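Clustach: a pile of recipe cards, typed up

Last updated May 2025

Hi! Clustach is my slow-moving collection of home recipes from old index cards, typed up as plain text so you can search them, sort them and do whatever you like with them. I started because I couldn't find my own gingerbread recipe two Octobers in a row.

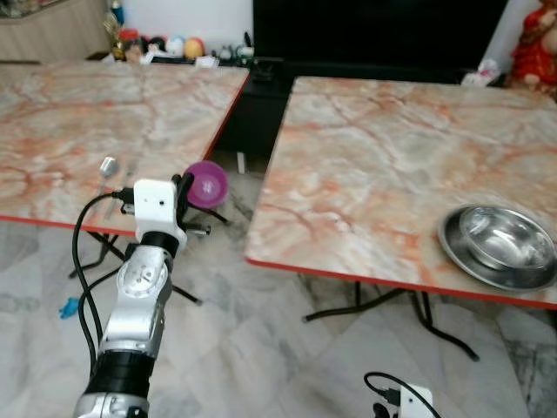
There are 381 recipes in the set right now. The pile I'm working from has about 2,000 cards in it, so we're a long way off, and I type when I feel like typing. Most of the cards came in two shoeboxes from an estate sale in Sunetell, and the rest are from my family or from people who mailed me theirs (thank you, I love getting these).

What's in the folder

recipes.csv has one row per card. The columns are title, category, ingredients, steps, yield and notes.
units.txt is my cheat sheet for old measures. "Butter the size of an egg" is in there, and so is "a slow oven."
posten.py is a little script called Posten that turns a row back into something you can print on a card. It wants Python 3 and nothing else.

How I typed things

I kept the spelling as it was on the card, so you'll see "choclate" a lot. If a word was smudged past reading, I put [?] and moved on. When a card gives two amounts (one crossed out, one written in later) I used the later one and put the first in notes. Brand names stay if the cook wrote them down.

Categories are mine, and they're a bit of a mess — "salads" has eleven things made of gelatin in it and I'm leaving them there.

Known problems

Yield is blank on more than half the rows. People just knew, I guess.
The Cuadros batch (a church cookbook somebody cut up and glued to cards) has line breaks in odd places. I've fixed the pies and given up on the casseroles for now.
A few recipes are in there twice under different titles. Please tell me if you spot a pair!
I haven't cooked most of these. The canning ones especially are old, so check them against current canning advice before you put anything in a jar.

Using it

Go ahead, for anything you want. A link back would be nice. If you fix a typo of mine, open an issue with the title and the line, and I'll pull out the card and check. Next up is the bread section, once I find the rest of it.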